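**Board: Laundry & Linens > Stains and Care**

**Thread: Pink bleeding into white on woven checks, anything left to try?**

---

**mapleporch**

I bought a set of checkered cotton napkins and a matching table runner from Saarela last fall. The white squares have started to go faintly pink. It isn't blotchy, it's an even blush across all of them, worst near the hems.

I've washed them 2 times, both on warm, with regular powder. I line dry indoors. The label says machine wash warm, wash with like colors. It doesn't say anything about washing separately.

What I've tried so far:

- A second warm wash with nothing else in the drum
- A soak in cold water with white vinegar, overnight
- One color catcher sheet, which came out pale pink

Is the dye still coming out, or is it set now and I'm wasting my time?

---

**dryer_sheet_dan**

If the catcher sheet came out pink, it's still coming out. Keep going with the sheets until one comes out clean. Use two per load. Cold water only from now on.

Vinegar doesn't set dye in cotton and it doesn't pull it out either. People repeat that one a lot.

---

**Holthorpe87**

I'd skip the sheets and do one long hot soak. Fill a tub with the hottest water the tap gives you, add a good amount of detergent, push the cloth under and leave it 12 hours. There has to be enough water that the loose dye stays in the water and doesn't land back on the white. Most people use a bucket that's too small.

I did this with a red and white quilt top and it came out fine.

---

**dryer_sheet_dan**

Hot water on a fabric that's already bleeding is how you end up with a solid pink napkin. I wouldn't tell a beginner to do that.

---

**Holthorpe87**

It works when there's enough water and enough detergent. The dye that's on the white now is loose dye. Cold water won't move it. You can run cold loads all month and the white will look the same as it does today, you just won't add any more to it.

---

**mapleporch**

So cold stops it getting worse and hot might fix it or might ruin it. Is that a fair reading?

---

**Holthorpe87**

Pretty much. Try it on one napkin first.

---

**tincupwash**

Has anybody asked what the machine is doing? I had an old Bromon washer that never got rid of the rinse water properly. Everything sat in a couple inches of gray water before the spin. I blamed the dye in my towels for a year. Cleaned the drain filter and the problem went away.

mapleporch, check the filter before you do anything else.

---

**mapleporch**

Ours is a Zolar front loader, 400 dollars used. I looked at the filter on Thursday. It had a hair tie and some lint in it but it wasn't blocked. I'll run an extra rinse anyway.

---

**sudsy_in_ohio**

Same thing with a different brand of check here. I think a lot of woven checks are made with yarn that was dyed and not rinsed out well. With a print you usually see the bleed right at the edges of the shape. With a woven check it shows up all over, because the colored threads are lying right up against the white ones.

Mine are pink and white as well. They've had five or six cold washes and I leave them out on whatever surface is free.

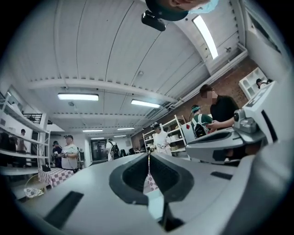

Delwyn Halliday wants to know if you dried them in full sun at any point, and whether the pink squares faded along with the bleed. Posting for her as her login isn't working.

---

**sudsy_in_ohio**

Tell her no, always in the shade. I did have a set years ago that went out in the sun every week and the whole thing faded, the colored squares included.

---

**dryer_sheet_dan**

Sun will lighten the white squares some. It takes the color down with it, so you have to decide if you care.

Please don't use chlorine bleach on any of this. Oxygen bleach is OK on most cotton, but do a hidden corner first.

---

**tincupwash**

I'd also write to Saarela. If the label says warm and it bleeds on warm, that's on them. I got store credit from a sheet company over the same kind of thing. Send photos of the label and the worst napkin.

---

**Holthorpe87**

Write to them before you soak, though. If you soak first they can say you didn't follow the label.

---

**mapleporch**

Good point. I emailed them this morning with the label and a picture of the hem. I'll hold off on the hot soak until I hear back.

One napkin has a gravy stain on it anyway, so that one will be the test. I'll post when it's dry.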